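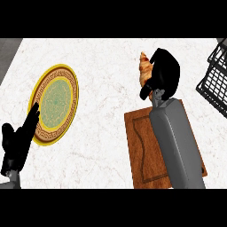 The trail may well be finished by July, one Ullell resident wrote to us last month, but she will believe in the connector when she can walk it without climbing over a fence.

We think that is a fair place to start.

ULLELL — The Prarnard Trail Association responded today to the announcement that the Bélanger Connector will open this summer as "the missing link" between Ullell village and the Prarnard Ridge Trail. We have wanted this link for years. We are less sure that what has been announced is the same thing.

The connector, as mapped by the design firm Endix, leaves the Ullell trailhead at the north end of the gravel lot, crosses Bélanger Brook on a plank bridge and climbs to the ridge in 2 miles. The plan calls it "easy to moderate." Our members have walked the flagged route, and the upper part gains height quickly over loose rock with no switchbacks. A hiker with good knees might call that moderate. We would not call any of it easy.

The plan also promises a walking time of 40 minutes from the lot to the ridge. It does not say who was walking, or whether they stopped. Visitors who read that number on a sign and set out late in the afternoon will be coming down in poor light.

Then there is parking. The Ullell lot holds 31 cars, and on a good fall morning it is full before nine. Endix expects the connector to draw 40 more cars on peak days and suggests that hikers "consider alternate access." The only other access is the old Prarnard logging road, which is gated and has no shoulder.

The bridge worries us less than it did. The first drawing put it at the low crossing, where spring water covers both banks. The new drawing moves it upstream, a clear improvement, though the approach on the far side still runs through mud for a good stretch and no boardwalk is shown.

The association is asking for these changes before any ribbon is cut:

- Regrade the upper section, or rate it as difficult.
- Take the walking time off the trailhead sign and post distance and climb.
- Settle the parking question in writing, with a map.

We have been told that some of this will be handled "in a later phase." No later phase appears in the plan, and no money is set aside for one. Until that changes, our own trail map will show the connector as a dashed line — proposed, not open.

Reading time: 2 minutes

Recent items
Prarnard Ridge Trail: blowdown cleared above the spring
Ullell trailhead winter plowing schedule
Comments on the Bélanger Brook bridge drawings
Mud season: which trails to leave alone

Contact the Prarnard Trail Association | © Prarnard Trail Association | Back to top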